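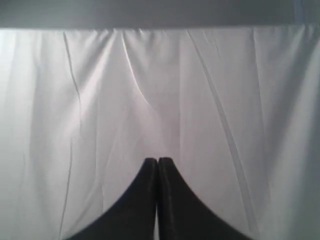 Workshop > Robots > Arm projects > Teaching the arm to pull a curtain

December, by Ashley Treloar

3 comments | 11 shares

So you've got a small arm bolted to a bench and you're bored of stacking blocks. Same! I wanted mine to do something in the house, and the job I picked was pulling a plain white curtain open by itself. Fabric is a pain for a robot (it moves when you breathe on it), but you learn a lot in one weekend.

I did most of this in the shared shop in Mirncombe and the rest on my kitchen floor. You'll need an arm with a two-finger gripper, a camera on the wrist, and whatever software you normally use to jog the arm and save positions. I use Donen for that. Anything with a "record pose" button will do.

Step 1. Fix the base

Clamp it. Then lean on it and clamp it again. I had mine on a rolling cart at first, and when the fingers caught a hem the whole cart came along for the ride. Silvana Godoy lent me a couple of proper Teuber clamps and I have not given them back.

Step 2. Close the fingers before you go near the cloth

Approach with the gripper fully shut. Open fingers snag. Shut, mine make a blunt black point that sits at the bottom of the wrist view, and that's handy for aiming — if the point is over the fold you want, you're lined up.

Stop 10 centimeters short of the fabric and save that as your "ready" pose. You'll be coming back to it constantly.

Step 3. Lock the camera exposure

White cloth drives auto exposure nuts. Mine kept hunting, and every time it shifted, the folds vanished into a big pale nothing. Switch to manual and bring the brightness down until you can see soft shading between one fold and the next. It'll look dull to you. That's fine! The brightest side may still wash out a bit, so choose your grab point somewhere with some shadow in it.

Step 4. Choose a fold

Go for a fold that sticks out toward the arm. A seam looks tempting in the camera view because it's such a nice strong line, but on my curtain the seams lie flat and there's nothing to pinch. I wasted an evening on that. Mio Kikuchi suggested bunching the top a little so the cloth falls in deeper folds, and my success rate jumped the same night.

Step 5. Open, push, pinch

From the ready pose, open the fingers halfway, move forward slowly until the cloth just starts to give, then go a touch farther and close. Keep the grip force low. Lift a tiny bit before you pull sideways, and if the fold slides out, back up to ready and try again with a slightly deeper push.

Step 6. Pull sideways in short moves

Break the pull into 5 short moves with a pause after each. The cloth swings, and the pause lets it settle. One long fast sweep looks great right up until the rail comes off the wall (sorry, Shirley).

Keep your hand on the stop button for all of this, and keep kids and cats out of reach.

Next I want it to close the curtain too, from the other side, and I haven't worked out where the base should go.

Comments (3)

Jamie Penrose: Does this work with heavier curtains? Mine are lined.

Ashley Treloar: Haven't tried lined ones. I'd start with a deeper push and see if your fingers open wide enough.

Shirley Garside: The rail is still crooked, Ashley.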